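Gurkance Refrigerator Set-Up Guide
Section 5: Placing and Leveling

Read this section before you move the refrigerator into the kitchen. Moving it a second time is everyone's least favorite part of ownership, and it does the floor no good either.

What you need
Adjustable wrench
Spirit level
A second adult, willing or persuadable
A flashlight

Choosing the spot

1. Pick a firm, flat stretch of floor. Carpet does not count as firm, whatever the carpet salesman said.

2. Keep clear of ovens, radiators and direct sun. A refrigerator next to a heater will run all day and send you the bill.

3. Leave 2 inches between the back of the cabinet and the wall. The spacers in the Drarnari fittings bag set this gap for you. If you have already lost the bag, check the vegetable drawer, where we packed it.

4. Leave a gap of at least 2 inches on each side as well. Things will fall into it. Make it wide enough for a broom handle and you will thank yourself by February.

CAUTION: Tilt the cabinet no more than 5 degrees when moving it. If it has traveled lying down, stand it upright and wait 60 minutes before plugging it in. Staring at it does not shorten the wait.

Leveling

5. Open the door and find the front feet behind the kick plate. Turn a foot clockwise to raise that corner, counterclockwise to lower it. Everyone gets this backward once.

6. Set the level on top of the cabinet, side to side, and adjust until the bubble is centered.

7. Set the level front to back. The front should sit a hair higher so the door swings shut by itself — a courtesy to anyone who leaves the kitchen holding a sandwich in each hand.

8. Push gently on each top corner. If the cabinet rocks, go back to step 5.

NOTE: The Mornport model has rear rollers in place of rear feet. They do not adjust. Please stop trying.

Tables and counters alongside

A table may stand next to the cabinet as long as the side gap stays open. Do not bridge the gap with a tray, a board or a stack of mail.

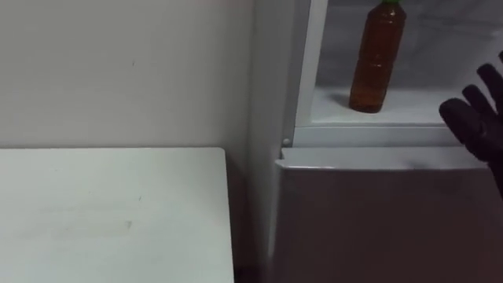 Fig. 5-2. White refrigerator beside a white tabletop, with a narrow gap between them.

9. Swing the door fully open and pull out each drawer. If anything hits the furniture, move the furniture.

10. Plug the cabinet directly into a grounded wall outlet. Extension cords void the warranty and worry us.

Go on to Section 6, Setting the Temperature.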